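Fletum project log
Posted February 1, 2020, by the Okell manipulation group, Dernthorpe

1/ Method notes on Fletum, our policy trained only on hand-held gripper demonstrations. No arm was used in collection. 929 demonstrations, 7 rooms, one task family: pick a small object, place it next to a reference object.

2/ Each demonstration is stored as a fingertip path plus gripper width. Actions are relative to the current gripper pose, so table height and room layout drop out of the labels.
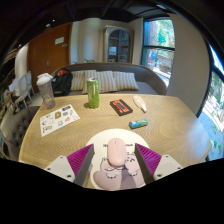
Why relative actions instead of a fixed room frame?
A fixed frame has to be calibrated again in every room, and small errors in it go straight into the grasp.

3/ Baseline is Song, our older policy with absolute targets. Same data, same network size, same training length. Song failed mostly on approach: fingers closed short of the object.

4/ Smooth, rounded objects are the hard class. A grasp off the long axis lets them rotate between the pads. We label the grasp axis by hand for these.

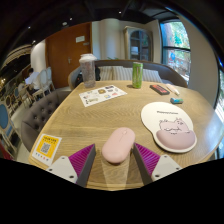
Pink mouse between the fingers, pad to the right.

5/ Ablation: cutting the history from 5 frames to 2 cost little on picking and almost half the placement accuracy. We kept 5.

6/ Open item: glossy and clear containers in the background still shift the predicted width. Next collection round is in June.

Last updated: version 2 of this thread
Contact: Okell group, Dernthorpe | Back to top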